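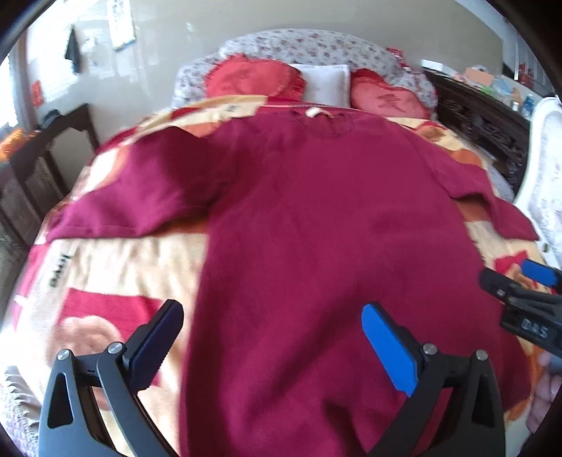 Notes on the garment-folding demos for Kavo, in one thread. The task is a long-sleeved sweater on a bed, two hand-held grippers, one operator. We start with the sweater laid out flat and both sleeves extended, because the policy has enough trouble without a random start. It comes later, in October if the schedule holds.

The operator is Kiros Nigatu. He wrote the protocol, so complaints about the protocol also go to him. Each demo begins with the fingers open and ends with the fingers open and clear of the fabric. Anything else gets trimmed or thrown out.

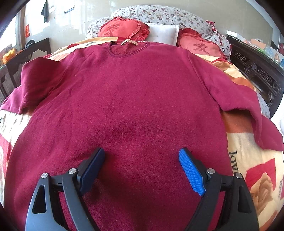 Sleeves first, then the hem up to the collar. We tried hem first for 2 days. The sleeves slid out from under the fold nearly every time and the operator spent half the episode chasing them.

Target is 1000 clean episodes. As of September 9, 2021 we have 449. Clean means one continuous take, no regrasp after a dropped cuff, tracking good from start to finish.

Tracking is the main loss. Knit fabric in a single color gives the visual odometry very little to hold on to when the wrist gets close. A busy blanket underneath helps a lot. Plain white sheets were the worst surface we tested. 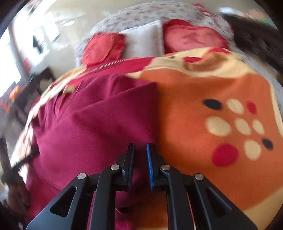 Speed matters more than I expected. Fast wrist turns blur the view and the pose estimate drifts. Kiros now pauses for a beat after every turn – it looks stiff on playback but the replay error dropped.

Grasping: come in low, close on a ridge of fabric, lift, then move. Closing on flat knit mostly slides. Pinch width is logged per step, so a missed grasp shows up as fingers fully shut while the hand travels.

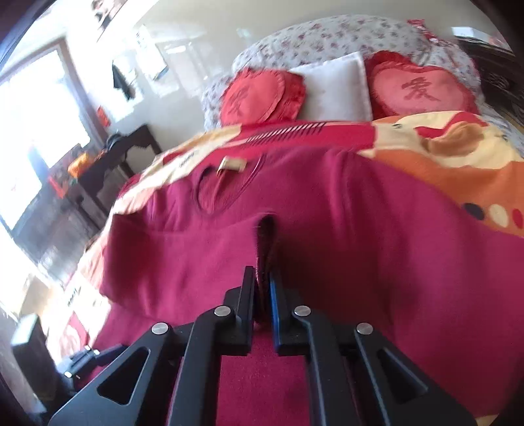
Labels are done in Memeo. One tag per phase, 9 phases at most. If an episode needs more than that, the operator was improvising and it goes in the reject folder.

Open problem: collars. The model finds sleeves fine and treats the neckline as one more wrinkle. More close passes over the collar next week.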